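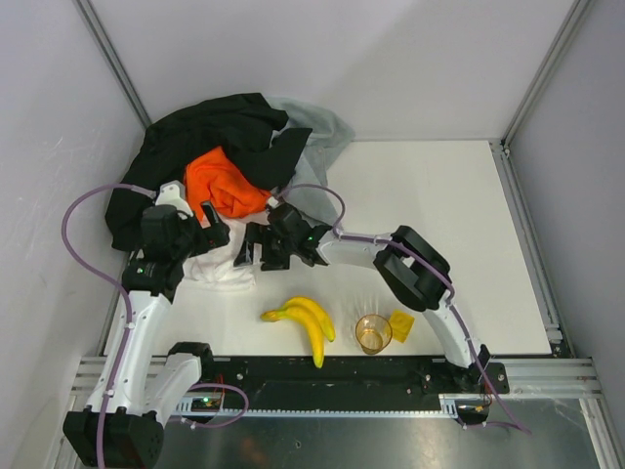 The Prosholm is a folding clothes airer, and it would like you to know that it takes 7 kilos of damp washing without sulking. Most airers are bought in a hurry, on the day the last one gives way under a bath towel. We suggest buying this one slightly before that. It stands happily on any level floor or on a plain white tabletop, should your flat have run out of floor. The legs lock with a click, and the click means it. If you don't hear one, push again.

Rails are coated steel, in grey or a slightly different grey. Sofia Alexiou, who chose both, can tell them apart in poor light.

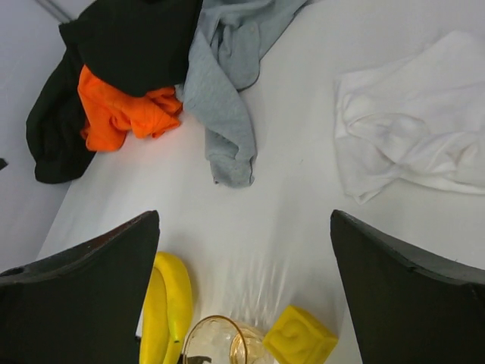
The end caps come off for cleaning and go back on with a thumb. Spares are sold in packs of 5, as they do roll under things. Wing extensions fit either side – fit both, or the whole business leans. Folded, it goes behind a door, where you will forget it until you next open the door with some force.

Product code: Plukach 2857
Guarantee: 3 years, indoor use
Not suitable for: duvets, rucksacks, cats 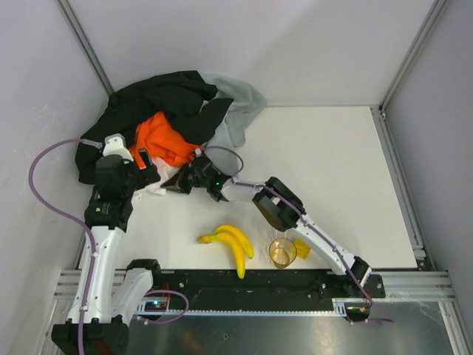 2 min read

Care and loading

Put heavy things low and near the middle. Black cottons and anything bright orange should have a rail each until you trust them. A heap of cloths left on the table will dry in the end, but it will smell of the wait.

Wipe the rails with a soft cloth every so often. For lost feet, bent rails or a wing that won't open, write to Hamisi Owino in spares and quote the product code. He replies to everyone, in order, and rather briefly.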